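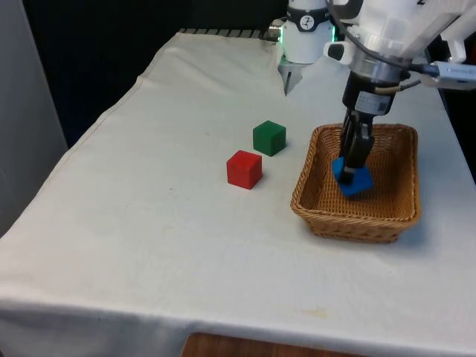
Photo courtesy of Shokri Pictures

The Last Showing at the Plurow

The old Plurow had 946 seats when I was a girl, and on the night it closed there were 18 of us scattered through them, all in our coats, with the heat already shut off to save the owner the trouble of paying for it. It was 2nd February and snowing sideways. I took the same seat I'd had for my very first picture (row four, on the aisle, with the arm that wobbled), and I don't mind telling you I patted that arm like an old dog.

They ran Jinent, of course, the long version, the one with the lighthouse and the two sisters who won't speak. I knew every word. So did the lady behind me, bless her, who whispered them all a half second early and blew her nose through the whole storm.

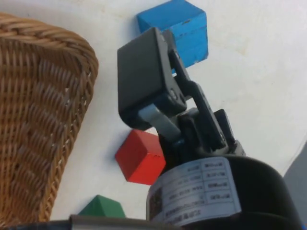
After the Credits

We stayed put when the lights came up. Somebody passed a bag of peppermints along, and a man in a wet hat asked, to the room in general, if we might see the last reel again. Up in the booth there was a long quiet, and then the lovely old clatter of the projector starting.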